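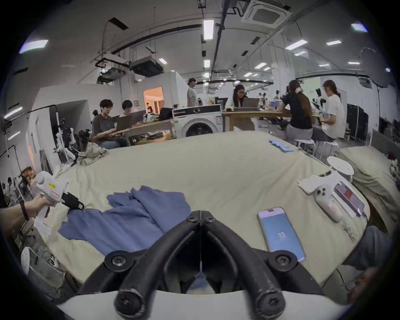 The inventory for Room 32 had to be closed before the evening shuttle to Omosar, and the garments came last.

The tenant had left the bed made up with a single beige sheet. No pillow was listed. The instructions from the Kumidari office ran to 2 pages and covered folding in more detail than seemed necessary: lay the garment flat, smooth from the collar down, bring each sleeve across the back, fold the lower third up, then fold once more. Finished width was to match the lid of the shipping box. Tolerance was not given.

I started with the blue one. It had been pulled through a bag at some point and held its creases. I smoothed it twice with the edge of my hand, and both times the left sleeve worked its way back to where it had been. On the third attempt I folded it as it lay - crooked, but within the width of the lid - and wrote 552 grams on the form.

The white cloth took less time. It was already folded, and I weighed it that way. The patterned one in the far corner was not on the list.

I read the list again. Remau had supplied the form, and Remau forms have a line at the bottom for items found and not declared. The line asks for material, weight and probable owner. I filled in the first two. The scale said 800 grams, high for a piece of cloth that size, so I unfolded it.

There was a key inside, on a loop of string, with a paper tag. The tag said Yuen, the last stop before the harbor, and under that, in pencil, the number of my own room.

I corrected the weight. Then I folded the cloth to the width of the lid, put the key in my pocket and left the bottom line as it was.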